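Padded coats deserve a place in school laundry lessons

When the Utcombe Household Skills Trust revised its course for school leavers in February, one proposal caused more disagreement than any other. It would have removed the session on the care and storage of padded coats, so that more time could be given to budgeting. The Trust was right to keep it.

A winter coat is often the most expensive garment a young person owns. Of the 1192 households that answered our last questionnaire, more than 600 had thrown away a padded coat that might have been worn for several more years. Poor storage was the cause most often given. Coats are pushed into full wardrobes or left under heavy boxes from one spring to the next, and the filling suffers. 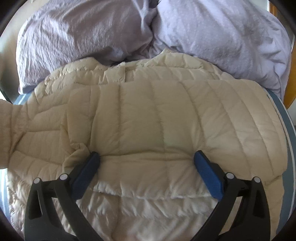 A quilted jacket laid across a striped surface.

The remedy is simple and should be taught by practice. A coat should be laid out on a bed or other broad surface, the panels smoothed by hand and the seams checked along their full length. It may then be folded loosely and put away with nothing on top of it.

Tihomir Vlachou, who opposed the session, has argued that pupils can learn this from the care label. The label gives a washing temperature. It does not show how a sleeve should lie, or how much room a hood requires.

The session lasts 8 minutes longer than it did last year. Schools in Lirent have found the time, and others should be asked to do the same.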